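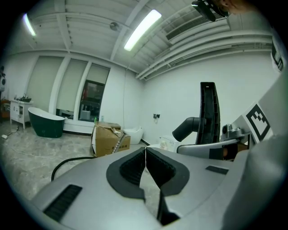

What do you do first when a room has slowly filled up with cords, boxes and little loose parts? Start with the cords, all of them, and leave everything else where it is until they're coiled.

Feb 28, 2023

I wrote that at the top because I've asked myself the same thing every morning this week, and I finally like my answer. My aunt Siiri would have said to start with the windows (she started everything with the windows, even dinner), but I've come around to cords. You can't carry a box across a floor with a cable lying on it without one eye on your feet the whole way.

So it was a room day. I had a roll of twist ties in my pocket and coffee in the good thermos, and I felt quite cheerful walking in. I'm fond of that room, even when it's a mess! I like the pale shades over the tall windows, and I like the dark green tub standing under them as if it were waiting for someone to come along with a towel and a novel. Elsa Hyvönen wants one just like it for her apartment in Kallio, a fourth-floor walk-up in a building from 1920, and I keep asking her who she thinks is going to carry it up. She says that's a problem for March.

I looked up a good deal too, for a person who was supposed to be dealing with the floor. I never remember how much ceiling there is in there, with all those ridges going off toward the far end, and it made me think of the boathouse at Etedcombe when we were kids, where Gerasimos and I would lie on our backs on the life jackets and try to follow one single line with our eyes from the door to the water. He always claimed he'd managed it. I never did believe him, and I must remember to ask him on the phone.

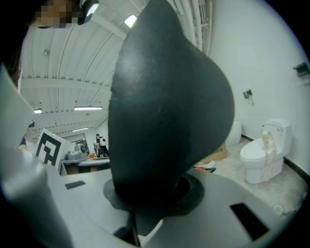 *White ceiling, lights on.*

The small pieces are what slow me down. Cords are easy, you coil them and tie them and feel very accomplished, but those beige fittings by the cardboard box could belong to anything, and I'm a coward about throwing out a fitting. My plan is a jar with a lid and a label that just says ASK. Aino Huttunen kept a jar like that in her kitchen for as long as I knew her, and I once saw her fish out the exact knob she needed for the oven.

Then there's the red machine with its hose, which takes up more floor than its size would suggest. I'd like the hose to live in one big loop, on a hook, and the white cable in another. Hooks are 70 cents apiece at Kerkent, so I put 4 on the list along with the jar, and a new sponge for the basin.

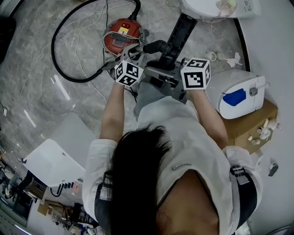 *Red machine, black hose, gray floor.*

I had soup when I got home and meant to answer Yutong's letter, a lovely long one with roughly 1000 words on her tomato seedlings alone, but my eyes were going. Tomorrow, after the hooks. I also need to find out whether we have a drill bit the right size, and bring back Elsa's casserole dish, which has been on my back seat since the birthday.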